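Kilholm opens second skills group for adults living with strong emotions

Jan 13, 2026
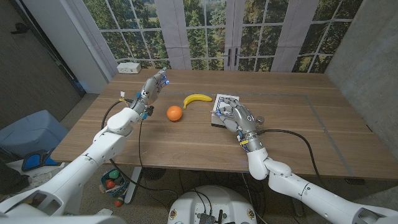

New places from March

Kilholm, a community counselling service in Lostow, will open a second evening skills group in March for adults who have trouble managing strong emotions. The new group has 20 places and runs for 20 weeks, with one session of 2 hours each week.

Sessions cover mindfulness, coping in a crisis, handling emotions and getting along with other people. Participants also have a short individual appointment every three weeks with one of the group's two leaders, both registered psychologists.

The first group started last year and filled quickly – the waiting list closed after three months. Kilholm took 1,140 enquiries over the year, many from people who had already tried other forms of counselling.

How to apply

A formal diagnosis is not needed. Applicants can ask their doctor for a referral or contact the service themselves. Everyone is offered a phone call and then an assessment in person before the group begins. People who are already seeing a therapist can keep doing so.

Fees are on a sliding scale. The Haddad Fund is covering the full cost of three places for people on low incomes.

Groups meet at the Zasenness Centre, which has step-free access. The service is not a crisis line – anyone in immediate danger should call emergency services.

Media enquiries: Kilholm office, Lostow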